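Reviews > Home Automation > Table Clearing

Trosteck Table Kit: can it tidy up yet?

14 comments | 67 shares

I gave the Trosteck kit a chore any four-year-old gets asked to do: put the foam letters on the plate. The plate is light blue with a raised rim, the table is brown, and the letters are bright. It doesn't get much easier.

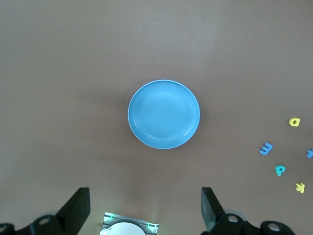 Where it struggles

Foam letters are small and they lie flat, so the fingers have very little to get hold of. In 200 tries I gave up on it more often than I cheered. Plates are worse -- it pushed ours 2 inches before I hit stop.

Verdict

Zane Juška at Raudsepp tells me the May update will help. Maybe. For now I'd clear the table by hand and keep the money. Two stars.

Posted March 15, 2023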